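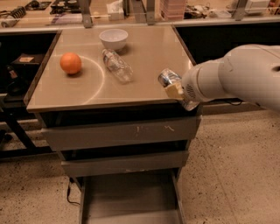 An orange, a white bowl and a plastic water bottle on a tabletop.

Medrano Enters Race for Iltdale County Executive as an Independent

ILTDALE, Apr 12, 2025 -- Marisol Medrano, a former two-term member of the Iltdale County Council, announced her candidacy for county executive, stating that she will run without party affiliation and will not seek the endorsement of either major party.

In a written statement, Medrano said the county's residents "deserve a choice that does not depend on which primary they are allowed to vote in." She said her campaign would focus on road maintenance, the county's water rates and the future of the Idora bus line, which the council voted last year to keep running on a reduced schedule.

Her entry sets up a three-way contest. The incumbent, Fulgencio Carrillo, is seeking a second term and faces no declared opponent within his own party. The opposing party has not yet settled on a nominee and is expected to do so at its county convention.

Carrillo's campaign responded to the announcement in a brief statement, saying that the county executive "welcomes anyone who wishes to discuss the record of this administration." The statement did not mention Medrano by name. Local members of Carrillo's party have been more direct, warning that an independent candidate could divide voters in the Kamano and Bañuelos precincts, where the last election was decided.

Medrano rejected that argument when it was put to her after a public meeting in Kamano. "Votes do not belong to a party before they are cast," she said. She added that she had no plans to withdraw at a later stage of the campaign.

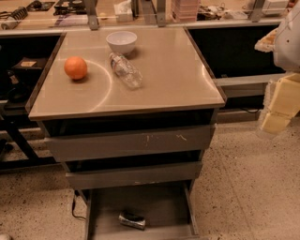 What must an independent candidate do to appear on the county ballot?
The candidate must file a nominating petition with the county clerk carrying at least 2000 valid signatures from registered voters.

Medrano's campaign reported that it had collected 3338 signatures. The clerk's office said that 3053 of them had been accepted in a first review -- a figure that may still change if a formal challenge is filed. Signatures are rejected most often when the signer's address does not match the voter rolls.

The deadline to contest a petition falls in September, after which the ballot will be certified and sent to the printer. Under county rules, a candidate whose name has been certified may not be removed except by court order.

The clerk's office has scheduled 2 public sessions on the petition review process, one in Kamano and one in Bañuelos. Both will be open to residents without registration.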